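**Stikside: two-arm bench station, simulation build**

Stikside is a two-arm station for picking and moving small items at counter height. The simulation build uses the same controller and command set as the hardware unit, and buyers can evaluate it before placing an order. It is the version on show at the Wednesday open sessions at the Pendard site.

Each session runs 74 minutes and starts at 10 a.m. Visitors watch a set of counter tasks in the Wainwright room model, then take over the arms from a second console. The demonstrator can pause at any point and switch between the body view and the close gripper view.

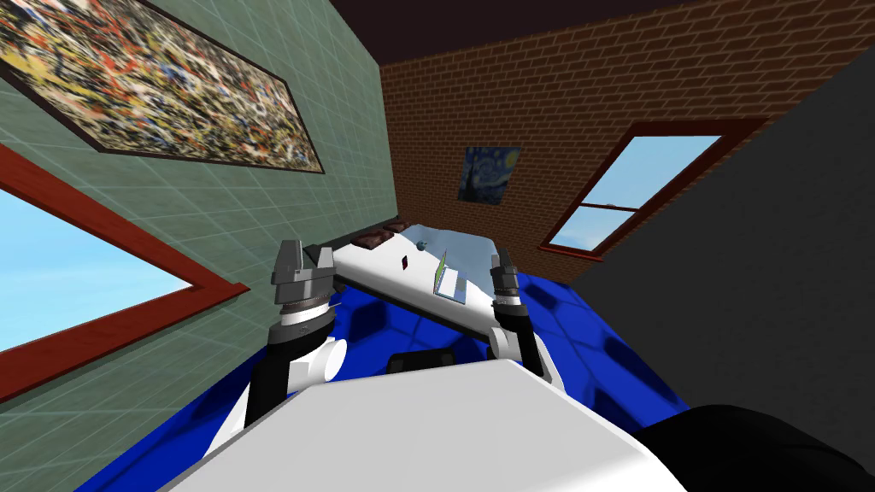 *Stikside at the counter, body view. Both grippers open, red block between them.*

**Specification**

| Item | Value |
|---|---|
| Arms | 2 |
| Gripper type | Parallel, two-finger |
| Gripper opening, maximum | 115 mm |
| Control rate | 400 Hz |
| Stored task slots | 13 |
| Task editor | Truva |

Gripper opening is set per task in Truva and can be changed during a run. The arms accept separate targets or a linked target; in linked mode the distance between wrists is held constant. Joint limits match the hardware unit and can't be raised in the simulation build.

**Views**

The body view is used for setup and for checking reach on both sides. The close view puts the fingers at the bottom of the display and is intended for final approach. It turns with the wrist, so walls and floor can appear at steep angles.

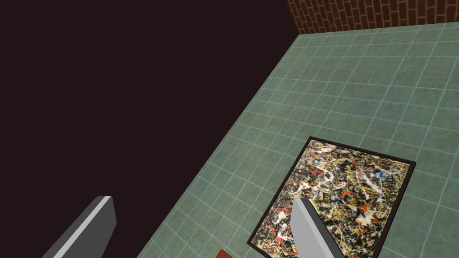
Operators new to the close view should keep the body view open on a second monitor for the first few runs. Room models can be edited between runs, including wall finish, floor finish and the position of loose items. Areas outside the room model are not drawn. Contact settings are stored with the room, so a copied room keeps them.

**Attending a session**

Places are booked through Felicidad Sebastian at the Pendard desk. Visitors who want to run their own task should send the Truva file two working days ahead. Files made in the previous editor release need to be exported again before sending. No sessions are held in June.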